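Griltorix Two-Arm Bench – Set-Up Guide
Section 7: When the Arms Disagree (Arm-to-Arm Contact Faults)

Applies to controller software from Tuesday, July 18, 2023 onward. If yours is older, update it before blaming the arms.

Fault 504 means that one arm has entered space the other arm believes it owns. The software stops both and lets you sort out who was right. It is by far the most common fault in the cube stacking exercise, and most of the time the cause is a base position typed in by somebody in a hurry.

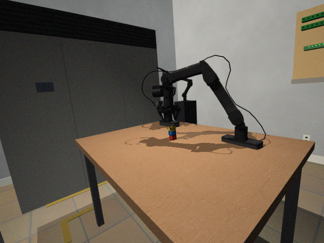
Run the steps below in the simulator first. A collision there costs you a reload. A collision on the real bench costs you a wrist, and Peñalver does not send those overnight.

7.1 Clearing the fault

1. Press HOLD. Do not press RESUME. RESUME will do exactly what it says, and it has no opinion on what is in the way.
2. Open the Skisham log and find the last line marked CONTACT or NEAR. Write down the joint number.
3. Raise the near arm straight up in 2 mm steps until the clearance bar turns green. Leave the far arm alone.
4. Park the near arm, then the far arm, in that order.
5. Select CLEAR 504. If the fault comes back at once, go to 7.2.

CAUTION: Never jog both arms together while a 504 is active. The menu allows it. Ainhoa Rivas has asked for this to be changed, and so far the menu has won.

7.2 Checking the base positions

1. Open Layout and read the X, Y and rotation values for each base.
2. Compare them with your bench drawing. A swapped sign is the usual culprit.
3. Turn on Show Keep-Out. The two zones may touch – they may not overlap.
4. Save, reload, and run the stack program at quarter speed.
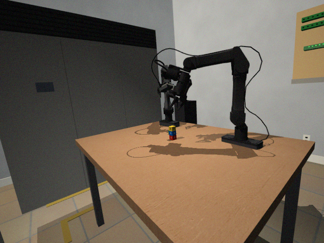

5. Watch the gripper on the way down and again on the way back up. The second trip is where people stop paying attention.
6. If the run finishes clean, go to half speed, then full.

NOTE: The keep-out zones cover links and grippers. They do not cover cables. A cable that swings through the other arm's space will raise no fault at all, so look for it yourself.

7.3 If the fault keeps returning

Reset the contact counter after every 3,000 cycles. Releases before Reltadmont 2 lose their place at 2,000 and start reporting contacts with great confidence and no evidence.

Still stuck? Send the log and your layout file to Ea Þorgeirsson at the support desk. Please send both. A log by itself tells us that something hit something.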